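Kitchen and Front of House Assistant, Putgate Community Cafe

Part time, 73 hours a month, starting in August

We are looking for someone kind, steady and reasonably early-rising to join us at the cafe on Putgate. If you have ever walked past on a wet morning you will know us by the steamed-up windows and the smell of cheese scones, and if you have ever come in you will probably have been talked into a second one by Rhea Lacson, who runs the counter and will be the person you work with most.

The job is a real mixture. You would be helping Rodel Javier in the kitchen until the lunches are done, then coming out front to clear, serve, take money and chat. The chatting matters. Plenty of our regulars come in on their own, and a few of them stay from opening until the soup runs out, and we like it that way.
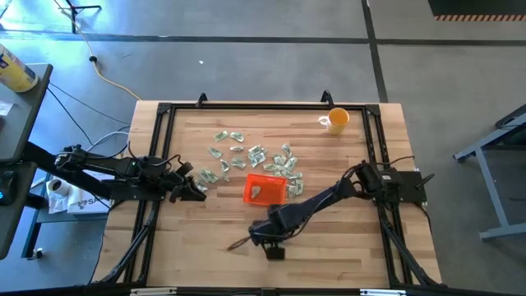 You don't need catering experience, though we won't complain if you have it. Rodel is a patient teacher and will show you how he likes things done (he has firm views on onions). We will put you through your food hygiene certificate in your first month and pay you for the time it takes. You do need to be comfortable on your feet, happy to lift a full crate of potatoes, and able to be here for 7.30am on the mornings you work. We can be flexible about which mornings those are - school runs, college and caring for family are all things we have worked around before.

Everyone on the team gets a proper lunch, a share of the tips and their birthday off with pay. The upstairs flat is not included, as somebody always asks.

To apply, write us a letter or drop in and ask for Edeltraud Thaler, who is usually here after the lunch rush and would much sooner meet you than read a long CV. Tell us a bit about yourself, what you like to cook or eat, and when you could start. If you would like to try a morning with us first, say so and we will arrange one, paid at the normal rate.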